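4 Placing the plates

4.1 Before you start

The Evden color set is sorted by use. Purple plates are for the main course. Do not mix colors within a place setting. Each carton is marked 1,409 and is packed with paper dividers; keep the dividers for return to Hostora.

Note: Section 4 applies to tables with a white surface. For dark tables, use the Khamphan set and follow Section 5.

4.2 Preparing the surface

1. Wipe the table top with a damp cloth, then with a dry one. Work from the middle toward the edges.

2. Check for crumbs and grit by drawing the flat of the hand across the surface. Repeat step 1 if any are felt.

3. Lift the plates from the carton one at a time, holding each by the rim. Remove the divider before lifting the next plate.

CAUTION: Do not slide one plate across the face of another. Scratches on the eating surface are not covered by the return terms.

4. Inspect each plate under the room light you will use for the meal. Turn it once through a full circle. Set aside any plate with a chip, a rough spot on the rim, or a mark that does not wipe off.
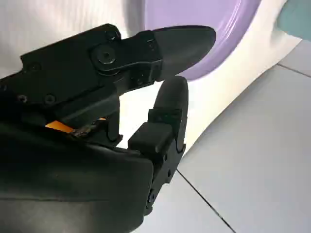
5. Set the plate down flat, away from the edge of the table. Lower it onto the surface; do not drop it the last inch.

6. Press lightly on opposite sides of the rim. If the plate rocks, lift it and check the underside and the table for grit. If it still rocks, replace it.

4.3 Adjusting the position

7. Stand at the chair position and line up the middle of the plate with the middle of the chair. Move the plate by lifting it, never by pushing.

8. Leave space to the left and right of the plate for flatware. Where a bread plate is used, allow 12 inches on the left side. 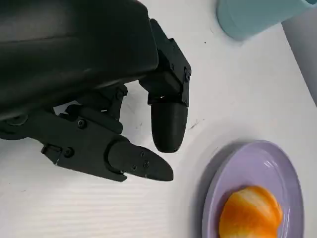
Figure 4-2. Purple plate and white table surface.

9. Repeat steps 5 through 8 for each place. Finish one side of the table before starting the other.

Note: Plates may be set out the evening before. In that case, cover them with a clean cloth and repeat step 4 before seating.

4.4 Removing and repacking

Scrape, wash, and dry all plates before repacking. Place one divider between each pair of plates. Report shortages on form 52.

Section 4 checked by Kwok-wai Tam, 2018-05-26.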